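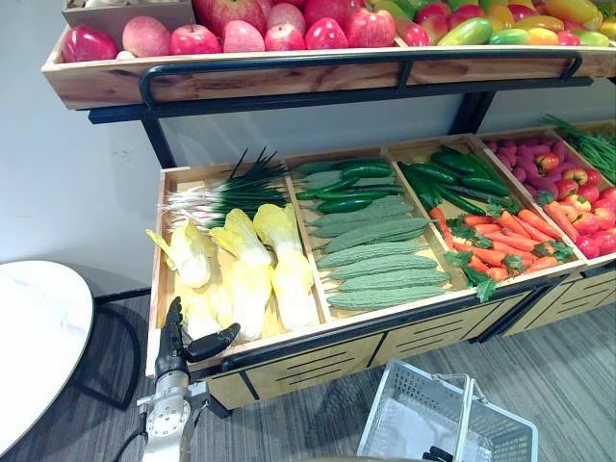 Apples and peppers on the top tray, with mangoes further along.

How to plan a short motorhome break without wearing yourselves out

We've been touring in Gosling (our van, named by a niece who wouldn't be argued with) for 11 years now, and I'm often asked how we put a long weekend together. It's all quite simple, though it took us a good few muddled trips to get there!

Start with the distance. Our last one was 187 miles door to door, from Vallville over to Briltmont, and I wouldn't go much further than that for three nights. Look at the map the evening before and pick a stopping place near halfway, so that whoever is driving has a proper cup of tea to look forward to.

Next, book the first night only. I know some people like the whole lot settled, but we've so often arrived somewhere, liked it and wanted to stay put. Ring the site in the morning if you can, when there's usually someone in the office with time to chat, and ask what height the entrance barrier is.

Then do your packing list. Ours has 14 things on it and lives inside the wardrobe door: levelling blocks, the long hose, spare fuses, the good torch and so on. Tick them off out loud, even if you feel daft.

Food I keep to two suppers and plenty of fruit, and we buy the rest as we go along.

Lastly, fill the water tank at the site and not at home, unless you're stopping somewhere without a tap. We did it the other way round going to Drellville one September and felt the extra weight on every single hill.

Soudabeh Jafarzadeh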